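Sunday
Kaede Oshima
4 min read

Small hardware thread. I've been putting off the loose screws for a while and the corner is finally getting some attention, so I'm writing down what I'm doing with it.

Background for anyone new: the corner has a green mat, a rail along the back with hooks on it, and a wire basket on the left wall. It's meant for small jobs. It slowly becomes a shelf if I let it.

Rule from last time was that nothing lives on the mat. Things can be on the mat while they're being dealt with. The rule lasted until July.

The screws first. They come from the old Zirlow shelving, which went out in spring. I kept the fasteners in an envelope, the envelope split, and they ended up in a drawer with the batteries.

They're all small and all metal and that's where the similarity stops. A few have hex heads. I'm not going to pretend I know which went where on the shelf.

Masanobu Murakami asked why I don't throw them out. Fair question. A bag of screws costs very little at Kaneko. But I've gone over there for a single screw twice this year and I don't want to do it again.

So the method is: tip them out on the mat, spread them until none are on top of each other, count, then into the plastic tray one at a time. From the tray they go into a jar with a label.

The count is eight. I wrote eight on the label before starting and for once the number matched.

Don't tip them straight into the jar. I did that with the previous lot and there was a washer and a dead hearing aid battery at the bottom for months.

A tray with rounded corners is better for this than a box with square ones. You can slide a screw up the side with a fingertip. In a square box they wedge. 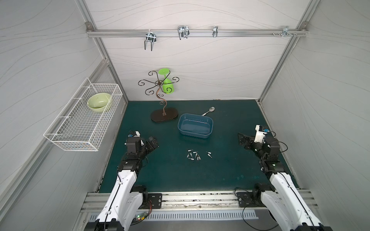
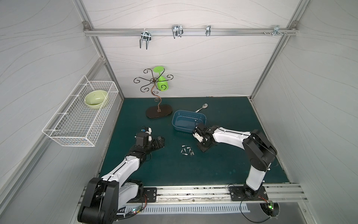
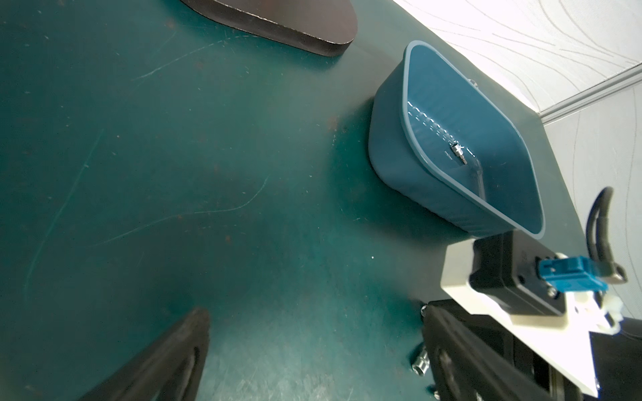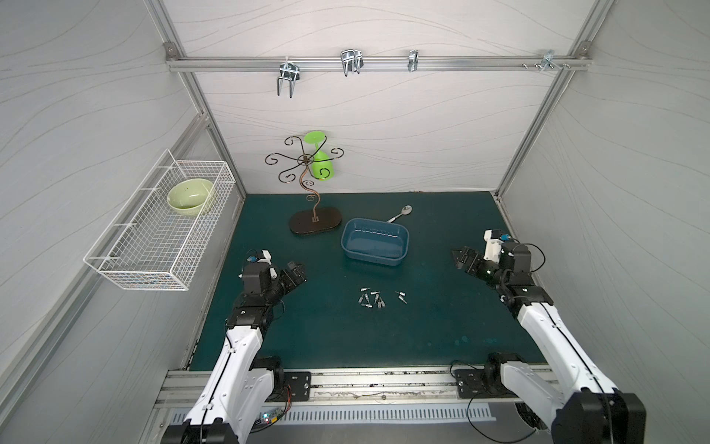

The corner on Sunday. The lime-green glass on its stand is in the first and the last.

Someone will ask about the stand so I'll do that next. It's a glass holder with curly arms, six of them, and a dark oval base. It came from the back room at Climus when they changed the furniture. I paid 3 dollars for it.

The glass is plastic. It hangs upside down by the foot, the way they do over a bar. The stem goes in between the arms and the foot sits on top.

I like having one glass on it. Masanobu thinks a stand with six arms should have six glasses. We have had this conversation before.

If you're hanging real glass on one of these, load opposite sides so the weight is even. With one plastic glass it makes no difference.

Dusting the curls is the annoying part. A dry paintbrush works better than a cloth - about a half inch wide, soft bristles. The cloth catches on the ends of the scrolls.

The spoon. There's a metal spoon behind the tray in the first two pictures and it belongs in the kitchen. It's on the list of things to carry back. It has been on the list since morning.

There's a socket bit as well. It's the small silver thing lying in the bin in the third one. Bits go in the driver case and have nothing to do with the screw jar. I'm saying that here mainly for my own benefit.

I lost a bit exactly that way last year. It went into a jar with the screws, and I bought a replacement set (Premau, fine, nothing special) and found the old one a week later.

The basket on the wall. It's wire, it's long, and it has one light green bowl in it. I'd planned to fill it with tape and string and then found I liked being able to see into it.

The bowl may stay there. It's a good height to reach, and I can drop keys in it if I'm working at the bench in the evening. It's glazed or at least glossy, so it wipes clean.

If you put a ceramic bowl in a hanging basket, check the mounting first. Push down on the rim with your hand. If anything shifts, fix that before the bowl goes in.

Hooks. There are four on the rail and no two of them do the same job well. The double ones are good for anything with a loop or a ring. The narrow one is more of a clip.

I'm leaving them where they are for now. I moved hooks around for most of a weekend once and ended up with the order I started with.

Question for people with a bench: do you label jars by size or by what the screws came off? I've been doing "came off", so the label says ZIRLOW SHELF, 8. It only makes sense as long as I remember the shelf.

Masanobu labels by size and has a gauge card taped inside his cabinet door. His system is better. It also takes an evening to set up and I haven't had the evening.

A few replies already asking about the mat. It's old. It has scratches and a few small rusty-looking specks. I wipe it with dish soap and water and let it dry before anything goes back on.

Don't use anything abrasive on the specks. I tried a scouring pad on a corner of the last mat and got a dull patch that caught more dirt than the speck ever did.

Still to do: spoon to the kitchen, bit to the driver case, jar lid. The drawer with the batteries is a separate thread, probably next weekend.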